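Home | Diary | Reading list | Older entries

Nov 20, 2021

Saturday, and I spent most of it arguing with a number. The number is 41, which is how many points of success rate the Dornari people say they gain by training on demonstrations collected with hand-held grippers in place of the usual remote-controlled arm. I have read their write-up three times now. The third time I did it with a pencil and I got angrier.

The gain is over a baseline they trained themselves. On what, they don't say, except that it was "matched for time." Matched for time is a slippery thing. A person holding a gripper in their own hand can do a simple pick in a few seconds. A person steering an arm through a joystick takes far longer and fumbles half of it. So give both of them the same afternoon and one pile is much bigger than the other. Of course the bigger pile wins. I want to see 300 demonstrations against 300 demonstrations, same objects, same table, and then we can talk about whether the method is better or just faster. Faster would be fine! Faster is worth a paper. But say so.

Wrote all this in an email to the Urgate list and then deleted the email. I'll send a shorter one on Monday when I'm nicer.

The other thing that bugs me is the test set. They ran 30 trials per task. If you get one more lucky grasp in 30 you have moved your score by more than three points, and some of the differences in their second table are smaller than that and printed in bold anyway. I did the same thing myself in May with the Wonville drawer task, so I'm not clean here. We reported a clear improvement and when I reran it in the summer the improvement was gone. I still don't know if it was the light or the new finger pads or plain luck.

What I do believe, grudgingly, is the part about soft things. Rigid blocks were never the problem. Plush is the problem. It squashes, it turns in the grip, the fur hides where the fingers really are, and with an arm at the end of a laggy link you feel none of it. With the gripper in your own hand you feel a little. You slow down without deciding to. Whether a policy trained on that picks up the slowing down as well, or only the path, is the question I'd like somebody to answer, and Dornari skips right past it.

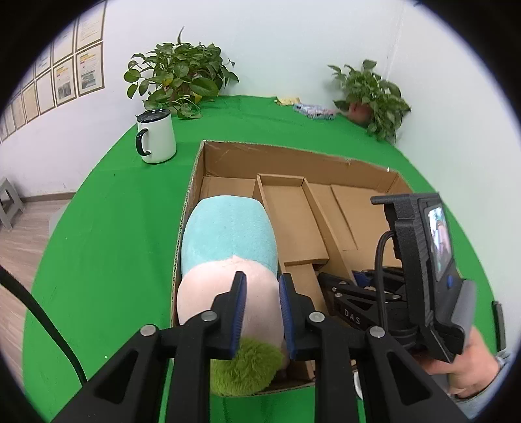

And then there is the two-handed stuff, where I trust the claims least. One person, two grippers, two streams that have to line up in time. If the clocks drift a little between left and right then every handoff in the data is slightly wrong, and the model will learn it faithfully. The Aidoo notes have a whole page on syncing and I used to think it was fussy. I now think it's the only page that matters. I checked our own logs tonight and found 2 sessions where the right stream starts late. Threw them both out. No idea how many I missed before I started looking.

Boxes also make me suspicious. Working inside a box means the walls do some of the work - push a toy against cardboard and it can't roll away, so a sloppy approach still ends in a grasp. Nobody's table says how many of the successes were against a wall. I'm going to label ours that way, by hand, even though it's dull and will eat most of next week. If the score holds up in the open middle I'll shut up about it.

Plan, such as it is: equal counts, wall or no wall marked for every pick, clocks checked before each session and again after. No bold type in any table until the reruns are in.

Back is sore from the chair. Bed.

Filed under: robots, grumbling, methods

Contact | © 2021, all entries my own opinion | Back to top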